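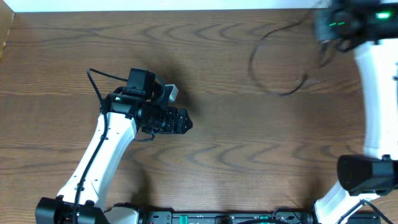 How do I look after a wooden tabletop day to day?

Wipe it with a soft cloth that has been rinsed in lukewarm water and wrung out hard, always going with the grain, and then go over it once more with a dry cloth. That really is the whole routine for most households, and it takes less time than reading this answer. If dinner was a greasy one, put a single drop of mild dish soap in the water and give the table a second wipe with plain water afterward so no film is left behind. Please skip the all-purpose sprays, the glass cleaner and anything with bleach or ammonia in it. We see a lot of tables in the workshop that have been cleaned much too enthusiastically, and very few that have been cleaned too little!

What finish is on my Flirmont table?

All Flirmont tables leave us with a hardwax oil finish, two coats on the top and one on the underside and legs. If you bought the older Avden table, yours has a satin lacquer instead, and the advice on re-oiling further down does not apply to you. Not sure which one you own? Turn to the underside and look for the stamp near the middle rail. If the stamp has worn off, put a small drop of water on the top somewhere out of the way and leave it for ten minutes. On a tired oil finish the wood will darken a little under the drop. On lacquer it will just sit there looking at you.

How often should I re-oil it?

Twice in the first year, and after that whenever the surface starts to look thirsty, which in a busy kitchen may be every spring and in a quiet dining room may be every third one. The spots where people sit go first, so look there. A dull, slightly chalky patch by somebody's favorite chair is a good sign that it is time.

Can you walk me through re-oiling?

Of course, and do pick a day when you can open a window and eat somewhere else. Clear the table, wash it as above and let it dry overnight. Sand very lightly by hand with 400 grit paper, along the grain, using no more pressure than you would use to pet a cat. Vacuum the dust with a brush attachment and wipe with a barely damp cloth. Put on a thin coat of oil with a lint-free cloth, working in sections about as wide as your shoulders, wait fifteen minutes, and then rub off everything that has not soaked in. Everything! If it still feels sticky under your palm, keep rubbing. Leave it for twelve hours before you put so much as a newspaper on it, and treat it gently for the rest of the week.

One serious note in the middle of all this: cloths soaked in oil can heat up and catch fire when they are left bunched in a trash can. Lay them flat outdoors to dry, away from anything that burns, or put them in a metal can filled with water and close the lid.

Which oil do you recommend?

We use Pelkonen clear in the workshop and sell it in small tins at the front desk. The tin is plenty for one dining table and you will have some left for a cutting board's worth of touch-ups on the legs. Another hardwax oil made for furniture will do nicely too, as long as you test it underneath first. Olive oil and other cooking oils are best kept for cooking. They never harden, and after a few warm months they begin to smell.

There is a white ring from a hot mug. Is the table ruined?

Not at all, so take a breath. A white ring is moisture caught in the finish, and it very often fades by itself over a couple of days. If it is still there after that, on an oiled table, rub the spot softly with 600 grit paper along the grain and dab on a little oil. A black ring is a different story, usually water and iron that have gone down into the wood itself (a wet cast iron pan is the classic culprit). Those need more sanding than we would like you to do on your own, so send us a picture and we will talk it over.

What about scratches and dents?

Fine scratches disappear with the same light sanding and a dab of oil. For a shallow dent on an oiled solid wood top, lay a damp cotton cloth over it and touch it with the tip of a warm iron for a few seconds at a time, lifting the cloth to check as you go. The steam swells the fibers back up. Stop when it stops improving. Please don't try this on lacquer or on veneer.

The grain on my table is much wilder than on the sample. Why?

Samples are small and trees are large, I'm afraid. The arches and ripples you find on a wide board come from the way the saw passes through the growth rings, and two boards from the same log can look like distant cousins. We lay the boards out before gluing and choose the arrangement we like best. If you have strong feelings about calm or lively grain, write it on your order and we will do our best.

My tabletop has developed a slight gap or curve in winter. Should I worry?

Wood takes in moisture in summer and gives it back in the heating season, and a wide top can change its width by a noticeable bit between August and December. The slotted brackets under the top are there to let it move, so never tighten them all the way or add extra screws. Keep the table well clear of radiators and heating vents. A curve that is still there in late spring is worth a call.

Can I use it as a craft table or workbench?

You can, and plenty of our customers do. Put down a felt-backed mat, and lift tools and equipment instead of sliding them. Rubber feet deserve a special mention, as some kinds react with oil finishes and leave dark marks that are very stubborn. A piece of cork under each foot takes care of it. If you plan to use clamps, put scrap wood between the jaw and the table on both sides.

Do you refinish tables you did not make?

We do, under our Jomolar service, provided the top is solid wood. Nokuthula Shezi runs the refinishing bench and likes to see the table before giving a price, so bring it by or send a few pictures taken in daylight, including one of the edge. She looks at drop-ins on Thursday from 9 a.m. until noon. Allow four weeks for the work, or longer ahead of the holidays.

Can I pick up my table myself?

Please do, and bring a blanket and a second pair of arms. The tops and legs travel separately, and the bolts and wrench are in a bag taped to the middle rail, where people regularly forget to look.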